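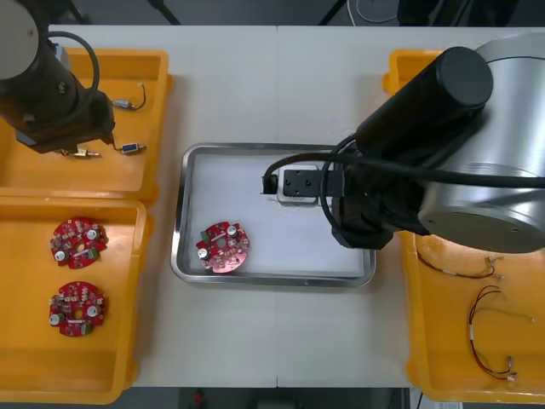 Red board, steel tray.

Monday, late, feet up on the other chair

My calves are killing me. Second week of dance class and I've already worked out that the shoes I bought are wrong, the skirt I wore is wrong and my left foot belongs to somebody else. But I had such a good night! I'm writing it all down before bed so I don't wake up tomorrow having decided I hated it.

Caught the 834 from the corner of Goodwin Street because I didn't trust myself to find a park. The bus was late, of course, so I ran the last bit past the fish and chip shop with my shoes in a shopping bag and got to Pladance just as everyone was shuffling into lines. Édgar Apaza (he's the teacher, Peruvian, tiny, very straight back) waved me into the second row, which I'd hoped to avoid. Second row means the third row is watching you for clues. Poor third row.

We did the marinera again. Well, the start of it. It's the one with the handkerchief, and last week I thought the handkerchief would be the easy part, like a scarf, you just have it and it looks nice. No. You have to keep it alive the whole time, little circles from the wrist, and the second I think about my feet it goes completely limp and hangs there like I'm about to blow my nose. Édgar came past and said "the hand is talking, what is the hand saying?" and I said it was asking to go home, and he laughed so much he had to restart the music.

There were 17 of us this time, up on last week, and a couple of them have clearly done flamenco or something because they had the arms. I don't have the arms. I have the arms of a person bringing in washing. Still, by the third go through I got the turn AND came out facing the same way as everybody else, so I'm claiming it.
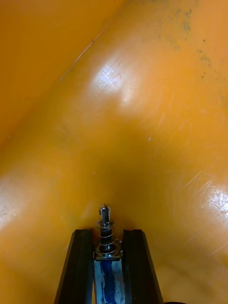 Last changed: Tuesday, 7:40 am (fixed my spelling, added the bit about the shoes)

Afterwards a few of us went across to Falitz for something hot. I had the barley soup and then, because I'd earned it, the poppy seed cake, and then half of Jo's poppy seed cake because she reckons she doesn't like the filling. (Who orders poppy seed cake and doesn't like poppy seeds?) We talked about the end of term concert. I didn't know there was an end of term concert. Apparently it was on the form I signed. It's in the hall out the back of the bowls club with real lights and a real audience, around 200 people if last year's anything to go by, and we'd be doing the first section of the marinera in proper skirts.

I said I'd have to check my calendar. My calendar is me and a casserole.

OK, shoes. The ones I've got are rubber soled and they grip, so when I go to turn, the shoe stays put and the knee keeps going. Édgar says leather sole, small heel, nothing fancy. The girl next to me has a pair of Wadettis in a sort of wine colour with a strap and they are gorgeous, and I've already looked them up, and I've already shut the page again. Might try the op shops on Saturday first. Mum had a pair of tan court shoes that would've been perfect and I'm fairly sure I was the one who talked her into getting rid of them.

I rang her when I got in, by the way, even though it was late, and told her about the handkerchief. She went quiet and then said she and Dad used to go dancing at the town hall every fortnight before I came along, and she'd had a green dress with a full skirt that she sewed herself, on the kitchen table, with Nan holding the pins. I'd never heard a word about it. She thinks there might be a photo in the biscuit tin. I'm going over on Sunday to look, and to do her gutters if it's dry.

September already and the jasmine's out all along the side fence. The whole bathroom smells of it if you leave the window up. I practised the wrist circles with a tea towel while the kettle boiled and the cat had a swipe at it every time it came round, so that's her in the second row too.

Magnesium, then bed. Must remember to put the bins out.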